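Mixed tub of toy blocks — some have holes, some have studs. Sort them or leave them together?
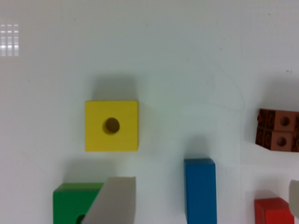 A few of the blocks on the table: yellow with the hole, brown studded one at the right, blue at the front.

Posted in Play and Toys > Blocks and Building
Viewed 2443 times

I run the toy table at our community playroom in Zusside and we were given a big tub of second-hand blocks in October. They're from at least two different sets, maybe more. Some are plain wooden cubes with a round hole in them, like the yellow one. Others are plastic and made up of small cubes stuck together, with studs on some faces and round sockets on others, like the brown one. There was no box and no instructions.

My questions are these. Should I split them by type, or is it fine for kids to use them all mixed up? Is the hole in the wooden cubes meant for something, or is it just decoration? And how do you clean a lot that's half wood and half plastic? I've been putting it off because I don't want to soak the wooden ones and ruin them.

The kids are mostly three and four. We have a smooth pale table they play at and a low shelf with room for two tubs, so storage isn't a big problem. I'd rather not buy anything new if I can help it.

Skaltano
Posted 8:15 am

I'd split them. Kids that age get annoyed when two pieces look like they should join and don't. If the plastic ones are in their own tub, they learn pretty fast that everything in there clicks, and everything in the other tub just stacks.

On the hole: without the box you can't be certain, but wooden cubes with a hole drilled in them are usually for threading on a lace or for fitting over a peg or dowel. Check whether it goes all the way through. If it does, you can thread them. If it stops partway, it's more likely for a peg. Have a dig in the bottom of the tub for any loose dowels, as they often get separated from the cubes and end up with the pencils.

If you do thread them, use a thick shoelace with a stiff end and keep it short. An adult should be sitting with them while the laces are out.

For cleaning, do the two types separately.

Wood: wipe with a cloth wrung out in warm water with a small squirt of dish soap, then wipe again with plain water. Don't soak them and don't put them in the dishwasher. The water gets into the hole and the paint starts to lift from there. Twist a corner of the cloth into the hole to get the grime out. Stand them on a towel with the hole facing sideways so air can get through, and leave them overnight.

Plastic: warm soapy water in the sink, and an old toothbrush for the sockets. Rinse well and shake them, or you'll be finding drips for days. Most plastic bricks can't take very hot water without going out of shape, so keep it to hand-warm.

While you've got them all out, run your thumb over the wooden edges. Any that feel rough can be rubbed back with fine sandpaper. Chipped paint is a different matter. If you don't know how old a block is and the paint is flaking, I'd take it out of the tub altogether.

Clindance
Posted 12:40 pm

We keep ours mixed and it's fine. Ours has 8 or more kinds in it by now. My daughter sorts them by colour anyway and doesn't care what they're made of — all the yellow in one pile, all the blue in another. You could try that as a game at pack-up time.

Don't know about the hole, sorry. Ours get used as pencil holders.

Kanaan
Posted 4:05 pm

Agree with the first reply on cleaning, especially about not soaking. I put a batch of wooden blocks in the sink once and the colour went patchy on every one.

One more thing to check is size. If you thin out the tub, look for small pieces that have come off something bigger, such as single pegs or broken studs. Those should go in the bin if any under-threes use the room.

Two tubs on the shelf sounds right to me. I tape one block's worth of colour-copied picture to the front of each so the kids know where things go. Bring the plastic tub out one week and the wooden one the next, and let them have both when they ask.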